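Pondgate tearoom to open a fourth day after busy year

January 14, 2026

The community tearoom at Pondgate is to open four days a week from now on, after a year in which its three regular mornings became so popular that latecomers were often left hovering by the door with their coats still on.

The tearoom began in August with little more than a kettle, a borrowed urn and a great deal of goodwill, and it has grown into the sort of place where people come in for ten minutes and are still chatting when the cups are being washed. On its busiest morning before Christmas it served 90 people, which is a fair crowd for a room with 34 seats (and one rather wobbly stool).
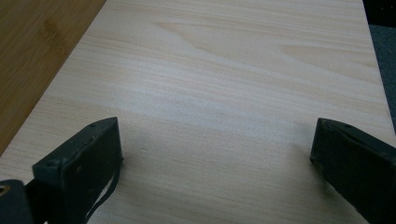 The extra day will be given over to a longer session, running through lunch and into the early afternoon, with soup and a roll on offer as well as the usual drinks and cakes. Regulars had been asking for something of the kind for months, particularly those who come in by bus and find that the timetable gets them there just as everyone else is thinking of going home.

Bread for the new lunches will come from Chuensuk, the bakery on the corner, which already sends over its fruit loaf twice a week and has promised to keep a few cheese scones back for anybody who arrives after the rush. Coffee will still be supplied by Zumton, and prices for hot drinks are staying just as they are until the summer at the very least.

There will be a quieter table for people who would like to read or do a crossword in peace, and the knitting group, which has spent the winter squeezed in beside the coat rack, will at last have a proper corner to itself.

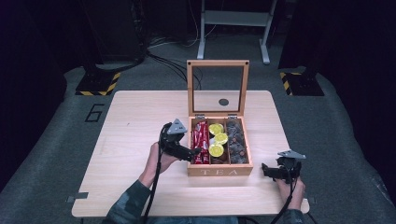

A wooden tea box with its lid open.

Anyone is welcome to drop in and there is no need to book, though larger parties are asked to give a ring beforehand so that enough soup can be made. Offers of home baking are, as ever, very gladly received, and labels listing the ingredients would be a great help to visitors with allergies.

Related items
Asis choir looking for new altos
Footpath behind Pondgate school reopens
Winter coat swap returns to the hall
Chuensuk bakery to trial earlier opening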